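My Friday evenings in Podville

Since January I go to an evening class in Podville, to learn how to bind books by hand. The room is above the De Luca bakery, and at seven o'clock it still smells of bread.

My first notebook had 400 pages, which was too many. The spine was crooked and the covers did not want to close. The teacher told me kindly to begin again with 20 sheets, so I did, and this one I use every day for my shopping lists.

The most difficult part for me is the glue. I put too much and the paper makes waves. I have ruined two covers like this, but I keep them on the shelf. Next month we will learn to sew with linen thread.

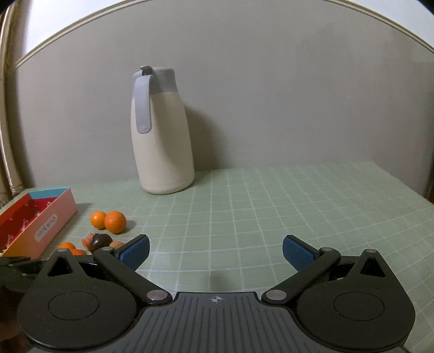
Filed under: Slow hobbies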